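4.2 What a visual check can and cannot tell us

The case for judging steel surfaces by eye rests on a handful of small studies, most of them paid for by people who sell cleaning products. We went into this part of the work doubtful, and we remain so.
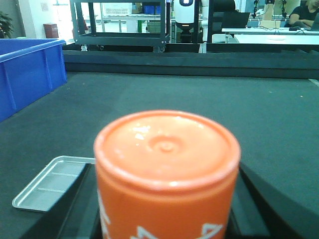 Hidayah Mandagi
Research Fellow in Workplace Hygiene, corresponding author

The Wemora scheme asks staff to look at a surface under normal room light and mark it "clean", "marked" or "soiled". We collected 461 completed forms from 19 sites. Of these, 439 gave the top grade. Taken at face value, that is a fine result. We don't think it should be taken at face value. A scale on which nearly everything scores the same tells a manager very little, and the form was usually filled in by the person who had just done the wiping.

Drummond's earlier review of the scheme makes a kinder reading. He argues that high scores show good habits taking hold. They might. They might equally show that the form is quick to fill in and that a low grade means doing the job again. Nothing in the Wemora data lets us choose between the two, and the guidance notes are silent on the matter.

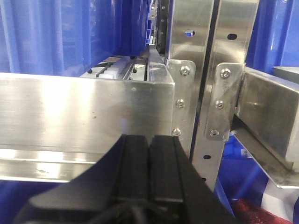

The word "marked" caused the most trouble. Some raters used it for scratches in the metal, others only for something a cloth would shift. Brushed steel makes this worse – glare hides a smear from one side and shows it from the other, and a rater who moves half a step may change the grade. The Cerkex guide tells raters to stand "square to the surface", but gives no height, distance or lamp position. 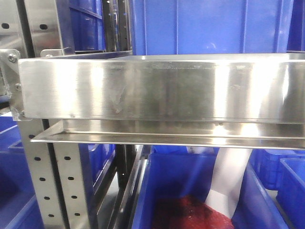 Figure 1. Brushed stainless steel housing. Scuffs and smudges show around the centre of the front face.

Supporters of the scheme reply that a trained eye learns to allow for this. We found no test of that claim in the Cerkex guide or in the papers it cites. The training itself is a short slide set, last changed in November, with no practice grading and no second rater.

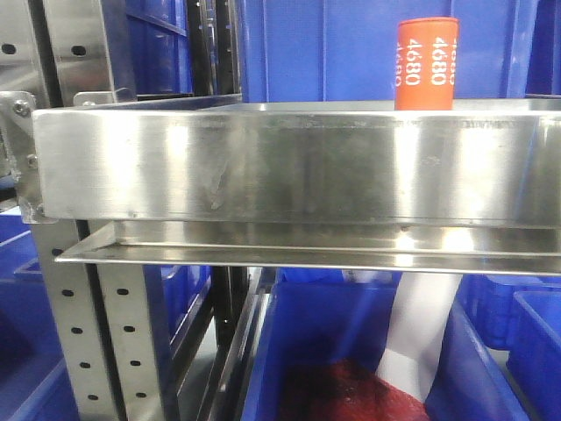

Figure 2. Front wall of a stainless steel tray, with faint wipe marks near the centre. An orange cylinder stands behind.

We would also resist the idea that a swab test settles everything. Swabs sample a small patch, and the choice of patch is again left to whoever holds the swab. Until two raters have graded the same surfaces without seeing each other's forms, we treat the visual grades as a record of opinion and leave them out of the model in Section 5.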